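Unit 4: Grasp Control and Other Forms of Optimism
Notes by Yamila Paredes; lab sections with Glória Mota

Last week we let the Dadis planner choose a grasp and trusted it. This week we look at what the wrist camera has to say. The controller runs at 1000 Hz and has no idea what it's holding. The perception node has some idea, and shares it 18 times a second. Most of your bugs will live between those two numbers. 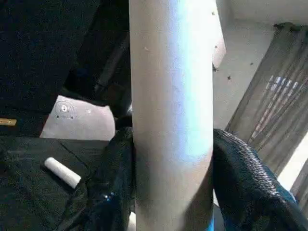 Page 2

Start with the easy case: a pale tube with black fingers on either side. Segmentation should be trivial, and then you meet the wall behind it, which is nearly the same color. A brightness threshold will happily report a tube the width of the room. Use the finger edges as a prior. You know where the fingers are, or at least the encoders claim to.

Step 1. Estimate the cylinder's axis in the camera image. Fit both long edges separately. If they disagree by more than your tolerance, report low confidence and resist the urge to average. Shading often differs from one side to the other, and the average of a good edge and a bad edge is a bad edge with better manners.
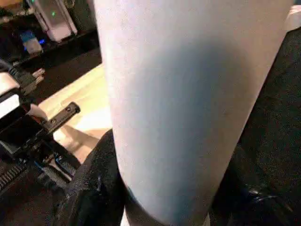

Step 2. Plan the approach around thin walls. Zoëga stores the tray as a height map, and at the default cell size a divider can vanish completely. The planner will then route a finger straight through it with great confidence. Shrink the cells near the target, and check each finger against the map on its own. One finger on each side of a divider is a legal pose, but closing from there is a decision you should make on purpose. 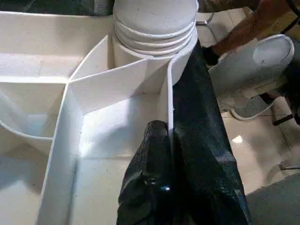
The Ustgate simulator won't catch this, as its dividers are infinitely stiff and its fingers very polite. Log the commanded gap and the measured gap together, and bring both to lab section in November.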